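3.2 Small things with long straps: the pre-tied bow tie

It would be a pity to go straight from jackets to shirts, as most writing on hired clothing does, and pass over the little drawer in between. The bow tie is the cheapest thing in the bag that leaves the Brikisau shop in Cetdale, and it is very often the last thing to go in and the first thing to be asked about over the telephone. The register we were kindly allowed to read lists 525 ties, nearly all of them pre-tied and nearly all of them black, and it was the staff who suggested (over a long pot of tea, one Friday) that we might give them a section to themselves.

A pre-tied bow tie is really two objects that have to be looked after in different ways. There is the bow, already gathered at the knot and pleated out into its wings, which wants only to be left alone. Then there is the neck strap, a flat band of the same cloth, which wants attention every time it comes back, and which has a habit of twisting on itself however kindly it is put down. Figure 3 should be read with this in mind, for the strap takes up far more of the table than a reader used to seeing these ties worn might expect.

Figure 3. Pre-tied bow tie in glossy black satin, with its neck strap and adjuster slide, on the light wooden tabletop. 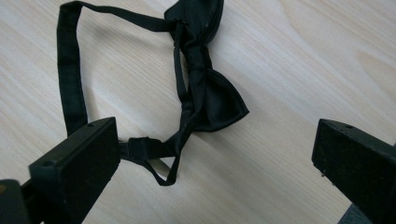 The adjuster slide deserves a word of its own. It is a small part, and on a black strap a black one is easily missed, yet most of the questions customers bring back to the counter have to do with it in one way or another. Someone with a broad neck has let the strap right out; someone else has drawn it in so far that the spare cloth hangs down in a loop under the collar. The house rule is that each tie goes back into the drawer at its middle setting, so that the next wearer has some room to go either way. Audrey-Anne Chan, who had charge of the returns table during our visits, told us she had never seen this rule written down and had picked it up by watching. We asked her to put it in her own words and she said, very patiently, "You slide it till it looks like a neck."

Getting to that point takes longer than one would think. A tie that comes back in a jacket pocket has usually been folded across the knot, and the order of work matters a good deal. The strap is drawn out first, then untwisted from the knot end towards the fastening, then the slide is moved, and only when all this has been done is anybody allowed to touch the wings. Newer members of staff nearly always start with the wings, as we did ourselves when we were let loose on a few, and we can report that the satin shows every thumb. The older hands pick the whole thing up by the knot, where the cloth is bunched tightest and takes handling best. They do this without looking, often while talking to someone at the door, and it was some weeks before either of us noticed that it was a technique at all.

The surface underneath plays its part too, and we came round slowly to thinking of it as one of the tools of the trade. Returns used to be sorted on a length of dark felt, which was gentle on the cloth but gathered lint, and against which a black strap could hardly be made out. The change to a pale wooden top was made before our study began, and everyone we spoke to was in favour of it. The finish is smooth and matte, so there is little glare to work against under the lamps, and the grain is fine and light enough that a dark thread or a stray hair stands out at once. One member of staff liked to line straps up with the grain when checking them for twists, although the lines run on a slant and wander into broad curves in places, and her colleagues thought this a rather hopeful sort of ruler. 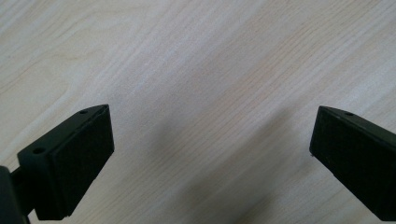 Page last changed: February

We should add a note on storage, which bears on what follows in Section 3.3. Ties that pass the check are laid in shallow trays with the strap coiled loosely beneath the bow. The Multbridge branch hangs its ties from pegs by the strap instead, and the two branches are each quite sure that the other is ruining its stock. Bouchard's handling sheet, pinned up in both places, recommends trays for silk and says nothing whatever about satin. We did not try to settle the matter. It did, however, come up in every interview at both branches, generally before we had got our coats off, and the strength of feeling on either side is taken up again when we turn to waistcoats.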